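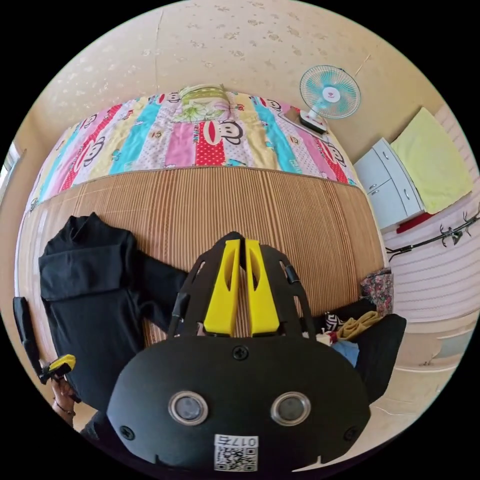 Ross Leckie

Kosis Hand-Held Gripper
Equipment page, Stadar Manipulation Group, Brestenton

Kosis is a hand-held gripper for recording household handling tasks without a robot on site. The operator carries one tool in each hand and works in an ordinary room; the recordings are then used to train a two-armed robot at the Morrison laboratory.

The body is a broad black plate carrying two round sensors, one on either side of the centre line. The twin yellow fingers have elongated oval cut-outs and are held in a slotted black frame. Each tool bears a QR code sticker, which must remain legible for the recording to be matched to its calibration file.

Method

The current study concerns clothing and bedding. A dark long-sleeved garment laid flat on a woven sleeping mat is a demanding starting point, as the fingers must find an edge of the cloth without catching the slats. Patterned quilts and smaller cloths are left on the bed, so that the trained policy meets the clutter of a real bedroom.

Results

The training set comprised 300 recordings made in 22 homes. In the January evaluation the robot completed 196 folds. Most failures occurred at the second sleeve — a point at which the garment often shifted under the first finger contact.

Availability

Tools are lent in pairs to partner institutions for 5 weeks. Requests should state the intended task and the number of operators.

Page revised Friday, February 7, 2020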